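Put the Desk at the Window

Nanami Shibata
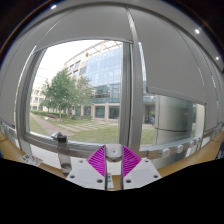
A desk by the window, water bottle within reach. The office building stands across the courtyard.

Office planners still treat the window strip as circulation space. At Cluvness, where I spent six years on fit-outs, the standard drawing kept 600 mm clear between glass and desk, and the people who paid for the view walked past it on the way to the printer.

I think the clearance should go. A desk pushed up to the window gets usable daylight for most of the working day. In April I took readings on a north-facing floor: 2369 lux at the glass at noon, 300 lux at the inner row with the ceiling lights on. The second figure is adequate for paperwork. It is also dull to sit in.

The usual objections are glare, drafts and access for maintenance. Glare is real on south and west sides and needs a blind that the occupant controls – a central timer is useless. Drafts are a matter of seals. Access is overstated: a desk on locking casters moves 30 cm in a few seconds, and window hardware is seldom serviced.

A courtyard also gives the eyes a distant target. Screen work holds focus at arm's length for hours, and a facade across the way is enough to break that. It need not be a handsome facade.

Printers can have the inner row.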